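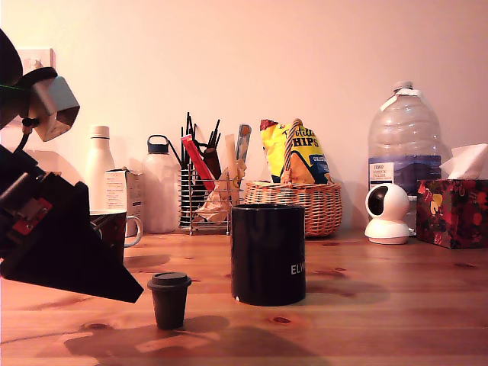

Figure 3. Tabletop station with arm, gripper plate and the household items used in the planning study.

4.2 What the budget had to cover

We planned the purchase around one kind of work: a single arm at a wooden table, handling mugs, cups and small lidded containers. The items were ordinary things of the sort found in a kitchen or on a desk. This choice kept the object budget low and left most of the money for the arm, the gripper and spare parts.

The first budget was drawn up by Etenesh Tekleab and Martti Laaksonen in December, before any supplier had been contacted. It had one line for the arm and one for "accessories." The second line was a mistake. Finger plates, cables, mounts, lamps and a second power supply all ended up under it, and by the time the order went out it no longer told us what we were paying for. We split it into separate lines and have kept them apart from then on.

Prices were asked from two suppliers, Botix and Tresia. Botix quoted 2073 dollars for the gripper with one set of finger plates, and 419 dollars for each further set. Tresia quoted a lower price for the gripper but did not sell the plates separately, so a bent plate would have meant a new unit. We bought from Botix and ordered one further set with the gripper.

Camera views from the gripper side were the other cost we had set too low. When the view moves fast, the edges of cups and their shadows smear together, and a dark mug can lose most of its outline. We had priced the cheapest camera that met the size limit and had not asked about exposure time.

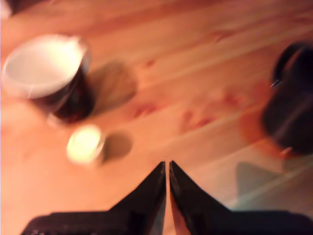
4.3 Planning for wear and replacement

Wear is hard to budget for in the first year, as there is no record to go by. Hawi Tekleab kept a log at the Cleltinach site with one entry for each part changed, the reason, and the time the station stood idle. The log ran for 18 weeks. Finger plates made up most of the entries, followed by cables. The arm itself needed nothing but a tightened bolt.

Idle time cost us more than parts did. A set of plates took a few minutes to change when it was in the drawer, but a set that had to be ordered held up the work for days — and the operator was paid either way. For this reason we now treat one full spare set as part of the purchase price. 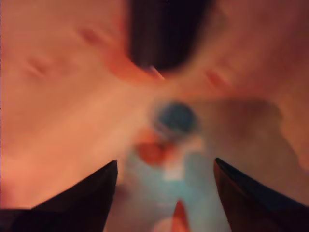
The same rule was applied to cables, but not to cameras. A spare camera would have tied up money that we thought was better spent on a model with a shorter exposure. Wondimu Degefa, who ran the station at our partner Beyene, disagreed and bought a spare from his own equipment fund. His site has not used it so far, though we do not take this as settling the matter.

Small containers with overhanging lids set the needs for the gripper more than any other item did. The fingers have to close on the body below the lid, often with a mug standing close by, and long, flat plates suit this better than wide ones. A buyer who plans only for mugs may choose a gripper that is too bulky.
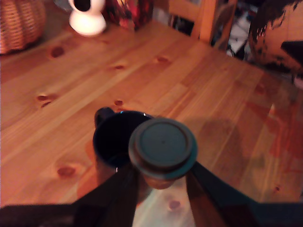
Household items were bought from a petty cash line of 100 dollars per site. Berhanu Zeleke asked whether a standard object set should be bought instead, so that sites could compare results more easily. We priced one and decided against it for the first year. The question will come up again when the second station is ordered, and the line has been left open in the plan for that purpose.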